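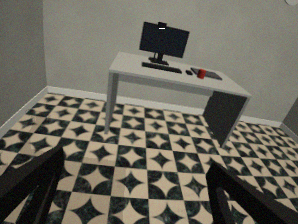

Unit 3: Room Surfaces and Light Reflectance

Course reader for Interior Lighting I. Instructor: Ginette Langlois. Lab sections: Hugo Riviere.

3.1 Reflectance

The reflectance of a surface is the fraction of incident light that the surface returns to the room. It is written as a number between 0 and 1 and has no unit. A surface with a reflectance of 0.8 returns 80 percent of the light that reaches it. The remainder is absorbed or, in the case of glass and thin fabrics, transmitted.

Reflectance is a property of the finish. Two walls built the same way will differ if one is painted white and the other dark gray. Paint makers usually print the value on the back of the color card under the heading LRV (light reflectance value), on a scale of 0 to 100. Divide by 100 before using it in the formulas below.

3.2 Diffuse and specular surfaces

A diffuse surface scatters light in all directions and looks equally bright from any angle. Flat paint, plaster, and uncoated paper come close to this. A specular surface sends light off at the angle at which it arrived. Polished metal and mirrors are the usual cases. Most finishes fall between the two. A satin varnish, for instance, has a diffuse part that carries the color and a weaker specular part that produces a highlight.

The calculations in this unit treat every surface as diffuse. The error is small for painted walls and ceilings. It can be large for gloss tile and lacquer, and these are left to Unit 5.

3.3 Illuminance and the brightness of a surface

Illuminance (E) is the light arriving on a surface per unit of area, in lux. Luminance (L) is the light leaving it toward the eye, in candelas per square meter. For a diffuse surface with reflectance R:

L = E x R / pi

Worked case. A wall receives 200 lux and has a reflectance of 0.72. The luminance is 200 x 0.72 / 3.14, or 46 cd/m2 to the nearest whole number. Paint the same wall with a finish of reflectance 0.36 and the luminance drops by half, while the direct light falling on the wall is unchanged.

3.4 Average reflectance of a room

For a room with several finishes, weight each reflectance by its area, add the products, and divide by the total area. Windows are entered with the reflectance of the glass as seen from inside, normally 0.1 to 0.15. Curtains count as wall when drawn.

Patterned finishes are entered as a single value. Estimate the share of each color in one full repeat of the pattern and take the weighted mean. Do not use the lightest color alone – this is the most common mistake in the lab reports.

3.5 Interreflection

Light that leaves one surface reaches the others, and part of it is returned again. With average reflectance R, the total is the first reflected flux multiplied by 1 / (1 - R). At R = 0.5 the multiplier is 2. At R = 0.8 it is 5, so small changes in a pale room have more effect than the same changes in a dark one.

Problems

3.1 A ceiling receives 364 lux. Its LRV is 85. Find the luminance.
3.2 Repeat the worked case in 3.3 for a reflectance of 0.5.
3.3 Find the average reflectance of the room you measured in Lab 2. Show the area table.

Reading: Danzer and Leclerc, course packet, section on matte finishes. Written answers go to Hugo Riviere before the next lab.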